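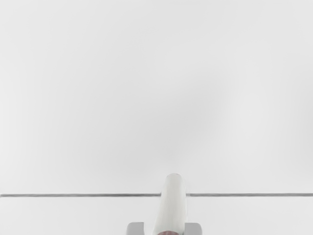
Smooth, pale and unmarked, the look every can of matte promises.

Uvia One-Coat Washable Matte, reviewed
By Phyllis Fairclough
30/04/2024

I have painted the same hallway four times in nine years, so I read the front of a paint can the way other people read a horoscope. Uvia says three things on this one: one coat, no odor, scrub it as often as you like. The third claim comes with a number, 4,000 scrubs, and no word on what was doing the scrubbing or how hard.

I bought two cans in the shade called Lustow, a gray that wants very badly to be white. On the color card it looked clean. In my hallway, which faces north and has one window, it went a little blue by late afternoon. I got used to that. My sister did not.

Coverage first. Over the old cream paint, one coat was close. Close is a problem when the can says "one coat" in letters as tall as my thumb. I could see cream along the ceiling line and behind the radiator, and wherever I had stretched the roller too far trying to make the can last. The second coat fixed it. Over the patch of filler by the stairs it took three, though I had skipped the primer there and will take my share of the blame.

It goes on nicely, I'll give it that. It's thick, it doesn't spatter much, and it stays wet long enough that you can go back over an edge. The Fothergill flat I used last time started to drag before I'd reached the end of a strip.

"No odor" is a stretch. Less odor, sure. I still slept with the door shut the first night.

Now the washing. I waited the full two weeks the label asks for, then went at three marks with a damp sponge: pencil, coffee, and the black rubber smear from a bike tire. Pencil came off. Coffee came off if I caught it the same day. The bike smear went after some effort and left a shiny spot in its place, which shows up every time the hall light is on. Every matte I've tried has done this sooner or later. Uvia took longer to get there than the Fothergill did, and I did not get anywhere near 4,000.

Touching up was worse. I dabbed from the same can over the shiny spot and got a faint halo. I ended up rolling that stretch of wall from corner to corner.

Levente Simon, who paints houses for a living and did my stairwell in July, won't use it. He buys Jurkach trade matte, puts on two coats as a matter of course and says the math works out cheaper. I checked his receipts against mine and he's right by a few dollars a room.

Would I buy it again? For a bedroom, maybe, if it was on sale. For a hallway with a bike in it I'd get an eggshell and live with the sheen. Plan on two coats either way, and buy the second can from the same batch.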